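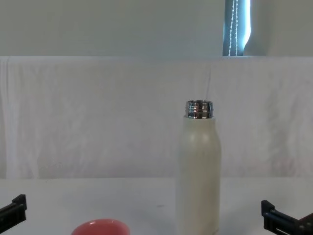 Do I really need to wash a water bottle every day if only water goes in it?

Daily is the safe habit, with soap and a brush, and then let it dry with the top open.

Everybody in my house repeats that and I'm not convinced. I have a metal-necked bottle, a Lostley, and I've rinsed it with hot water each night for 11 months. Lately there's a stale smell when I open it. My sister says throw it out and buy a Zenari. I'd like to hear from someone who isn't selling bottles.

Octavio Zúñiga

Your sister may be right about the smell and wrong about the cure. A rinse doesn't shift the film that builds up on the inside wall, hot or not. Fill it with warm water and 2 teaspoons of baking soda, leave it overnight, then scrub.
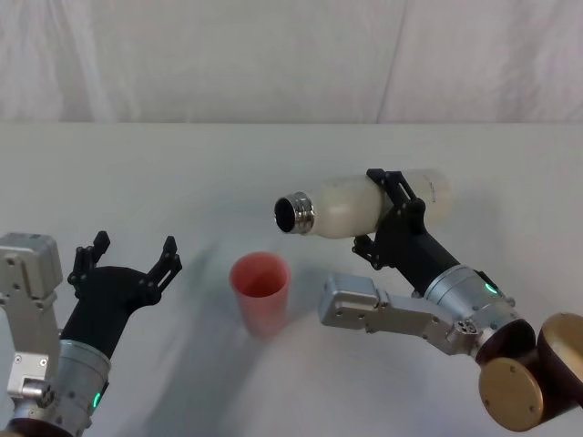

Do the same for the cap, and pull the seal out if it comes out. I'd bet the smell lives there. I doubted this too until I sniffed the seal on its own - don't do it before breakfast. Skip the bottle tablets. I paid for a pack once and couldn't tell the difference from baking soda.

badside_40

just put it in the dishwasher, mine goes in every time and its fine

Sjögren

Check the maker's instructions before you do that. Some painted finishes chip, and I don't trust "mine is fine" as a test.

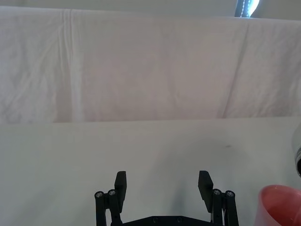 Drying is where I'd look next. Most people screw the cap back on a damp bottle and blame the bottle. Leave it upside down on a rack with air getting in underneath. And don't go by how clean things look from across the room: a white tabletop can seem spotless until you notice one tiny dark speck near the middle, and you have far less chance of spotting anything at the bottom of a narrow bottle. Use a flashlight. If it still smells after two rounds of soaking, I'd replace the seal first and the bottle last.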